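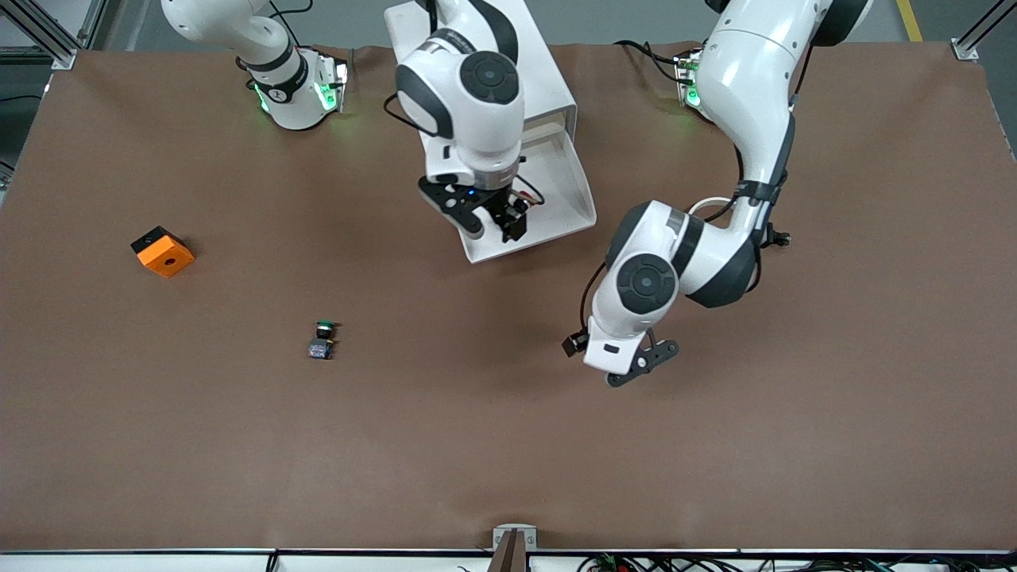 The Plonura Cell Rules Kit covers two-arm benches where both arms share one work surface. Post the sheets before first power-up. Parts to be handled go to one side, like the orange cube on the brown paper, with open surface between them and the nearest gripper.

Check finger screws at the start of each shift — 2 fingers per gripper, both arms.

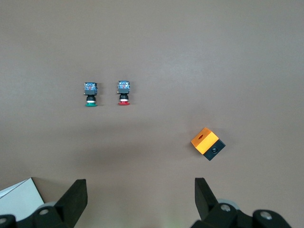

Log the check on the Lidlow card. A card holds 20 entries.
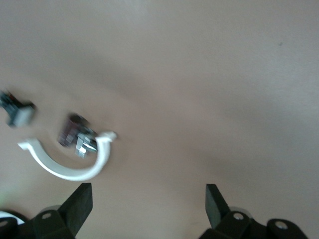 Gripper fingers over the tabletop, white clip at left

Kit no. 214. Sheets revised 05/05/2022.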